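히디드홀름(Hididholm) 양모 담요 소개
12/2/18 글쓴이: 담요가게 주인장

추워지니까 다들 담요 찾으시죠? 저도 그래요. 이번에 새로 들여온 히디드홀름 담요 이야기를 좀 길게 해 보려고요. 사실 6월에 샘플을 먼저 받았는데, 한여름에 양모 담요를 덮고 자느라 집에서 이상한 사람 취급을 받았습니다. 그래도 덮어 봐야 팔죠!

만드는 곳은 웨데일(Weddale)이라는 작은 직조 공방이에요. 예전에 저희 가게에서 팔던 도실리(Dosilley) 무릎담요 기억하시는 분 계실 텐데, 그것도 같은 공방 물건이었어요. 도실리는 얇고 가벼운 대신 발끝이 꼭 빠져나온다는 얘기를 많이 들었거든요. 키 큰 분들이 특히요. 그래서 히디드홀름은 처음부터 길게 나왔습니다. 소파에 누워서 어깨까지 끌어올려도 발이 안 나와요.

소재는 양모 100퍼센트입니다. 처음 만지면 살짝 까슬해요. 이건 미리 말씀드리는 게 나을 것 같아서요. 목이 예민하신 분은 얇은 면 이불을 한 장 안쪽에 대고 덮으시면 괜찮고, 저는 한 달쯤 쓰니까 까슬한 걸 잊어버렸어요. 빨면 조금 더 부드러워집니다 (막 빨면 안 되고요, 밑에 써 둘게요). 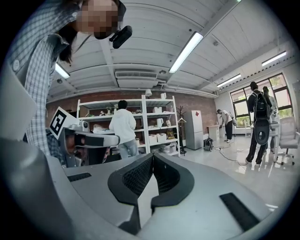 침대용으로 써도 되나요?
싱글 침대라면 이불 위에 한 겹 더 얹는 용도로 딱 좋아요. 퀸은 양옆이 모자라서 발치에만 걸쳐 두시는 걸 권합니다.

색은 귀리색, 이끼색, 진한 남색 세 가지예요. 저는 이끼색을 쓰는데 먼지가 제일 덜 보이더라고요. 남색은 예쁘긴 정말 예쁜데 고양이 키우시는 분은 한 번 더 생각해 보세요. 저희 집 흰 고양이가 하룻밤 자고 간 자리는... 네, 돌돌이 필수입니다. 귀리색은 화면보다 실물이 조금 더 노란 편이고요.

가장자리는 술이 아니라 접어서 박음질한 마감이에요. 도실리는 술이 달려서 빨고 나면 엉키는 게 일이었는데 그게 없어지니 속이 다 시원합니다. 한쪽 모서리에는 걸이용 고리가 있어서 베란다에 걸어 말릴 때 편해요.

세탁은 30도 이하 미지근한 물에 울 세제로 손빨래해 주세요. 비틀어 짜지 마시고 큰 수건에 돌돌 말아 꾹꾹 누른 다음 그늘에 펴서 말리시면 됩니다. 건조기는 절대 안 돼요. 저도 해 봤는데 방석이 됐어요. 냄새만 좀 빼고 싶을 때는 빨지 말고 바람 부는 날 반나절 걸어 두는 걸로 충분합니다. 장마철 전에는 완전히 말려서 면 주머니에 넣어 두시고, 방충제는 종이로 한 번 싸서 같이 넣으세요. 비닐에 꽁꽁 싸 두는 건 말리고 싶네요.

많이들 물어보시는 티모슈추크(Tymoshchuk) 체크 담요는 이번 겨울엔 안 들어옵니다. 저도 기다리고 있는데 공방에서 실 색을 못 맞췄다고 해요. 체크무늬가 꼭 필요하신 게 아니라면 히디드홀름이 더 두툼하고 따뜻하니 이쪽도 한번 봐 주세요. 저는 둘 다 써 봤는데 한겨울에는 손이 이쪽으로 가더라고요.

이번에 만든 수량은 전부 500장이고, 남색이 제일 적어요. 포장은 종이 띠 하나만 두르고 상자에 넣어 보내 드립니다. 선물하실 분은 주문 메모에 "선물"이라고 적어 주시면 면 주머니에 담아 드릴게요. 주머니 값은 따로 안 받습니다!

받아 보시고 색이 생각과 다르면 띠를 풀지 않은 상태로 돌려보내 주세요. 이미 덮고 주무셨다면 교환은 어렵고, 박음질이 풀렸거나 올이 나간 경우에는 쓰시던 것도 고쳐 드리니까 그냥 편하게 연락 주시면 됩니다.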